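How to Get a Small Costume Piece Ready for Your First Fan Convention

Updated September 2018

I put this guide together after the July weekend at Zirkangate, when a lot of you came by the Cisach craft table and asked how to start a costume without emptying the savings account. I talked so much that day I lost my voice (my family enjoyed the quiet, I think), so let me write it all down properly.

What we're making is a simple aged-look belt pouch for a wandering merchant sort of character. It suits fantasy, it suits steampunk, and with a bit of silver paint it even passes at a space-opera party. Plan on 3 evenings, mostly so the paint can dry overnight.

What you'll need

Craft foam, 2 sheets, the thin kind
A strip of faux suede or an old purse you don't mind cutting up
Contact cement and a cheap brush
Brown and black acrylic paint
Matte sealer
A belt you already own

Step 1: Pick your character's story first

I know, I know, you want to cut something! But spend an hour with a cup of tea and decide who this person is. My own merchant comes from Ikwood, the forest town in our home tabletop campaign, and she has walked a very long way to sell odds and ends. Once I had that settled, I knew the pouch should be scuffed at the corners and dark along the flap where her thumb would rub it.

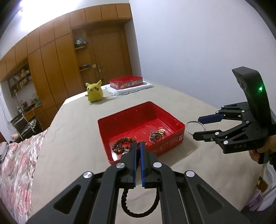 Step 2: Make a paper pattern

Fold a sheet of newspaper into an envelope shape and hold it against your hip in front of a mirror. Walk around. Sit down. If it pokes you when you sit, make it smaller now, while it's still only paper. Leave the flap longer than you think looks right; foam curls as you shape it and you'll lose a little length.

Step 3: Cut and shape the foam

Trace the pattern with a ballpoint pen and cut with a fresh blade on a mat. Warm the foam with a heat gun on low, keeping it moving, and bend it over a book or a soup can. Hold it until it cools. My first one had a lovely big scorch mark in the middle, which I told everyone was dragon damage.

Step 4: Glue the cover on

Open a window. Brush contact cement on both surfaces, wait until it feels tacky, and press from the center outward. Go slowly at the corners and snip little notches so the suede lies flat. Glue two loops on the back, wide enough for your belt.

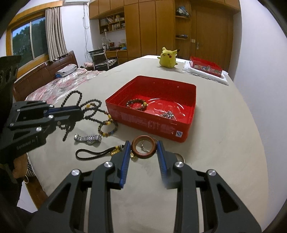
Rings on a beige sheet, with the red box behind them.

Step 5: Age it

Water down the brown paint, brush it into the creases, and wipe most of it off with a rag. Let that dry, then do the same with a touch of black around the edges. Stand back often. It's much easier to add dirt than to take it away! Finish with the matte sealer and leave it overnight.

Step 6: Wear it around the house

Do your dishes in it. Climb the stairs. The Najafi hall gets terribly crowded on the main day, and a loop that comes loose in your kitchen can be reglued in peace. Pack a small tube of glue in your bag all the same, along with a couple of safety pins.

If your suede won't stick, rough up the foam with fine sandpaper and try the cement again.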